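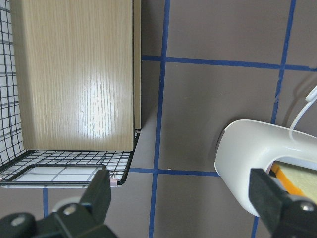 The Curklow hand-teach kit

Hi, I'm Sharon Lema, and I look after the teaching gear at Brondotmont. The Curklow is the piece I get the most mail about, so I finally sat down and wrote it a proper page.

The Curklow is a pair of handles and a small wrist camera that let you show a two-finger gripper what you want done. You hold the handles, you squeeze, the arm does what your hand does, and every move gets saved along with the wrist view. Then you do it again. And again! (Bring coffee.)

I teach mostly tabletop jobs with mine, the pick-this-up-and-put-it-over-there kind, and I like an awkward table. Wire mesh baskets, glossy boards that throw glare right back at the lens, white plastic housings with a cable trailing off them. Curved parts are my favorite to practice on, you have to think about where your fingertips are going to land before you squeeze. And I run blue masking tape across the work surface in big rectangles, so I can tell a new operator "start in that one" and we both know what I mean.

What you get

Two Curklow handles, left and right
Wrist camera with bracket
Two black fingertips, bolts included
Foot pedal for start, stop and toss-that-one
Clarell recorder software, one seat

The pedal was Othmane Shehata's idea and I fought him on it for weeks. I was wrong. When both hands are busy you really do want to bin a bad take with your toe.

Things people ask me

How many takes do I need? Depends on the job. I had a decent result on a simple pick after 700, and our fussiest one, with a cable involved, went to 1,261 before I was happy with it. If you're past 1,000 and it still fumbles, go back and watch your own takes – mine were sloppy in the same spot every time.

Can I teach without the handles? Yes, there's a free-drive mode where you grab the arm and walk it through by hand. It's great for slow, careful moves. I find it tiring after half an hour and my arm gets into the wrist view, so I use the handles for anything long.

Does it fit my arm? If you have the Berrada flange, it bolts straight on. For anything else, write to me first and send the bolt pattern.

Is there a delay? A little, and you'll feel it for the first 13 takes or so and then stop noticing. Slow down near wire and thin edges, your squeeze always lands a touch later than you think.

Ordering

Kits ship from our own bench and each one gets paired and tested before it goes in the box. Spare fingertips are sold in pairs. If you want a remote session to get set up, put a note in the order comments and Othmane or I will get back to you with a time.

Page last updated 29 January 2018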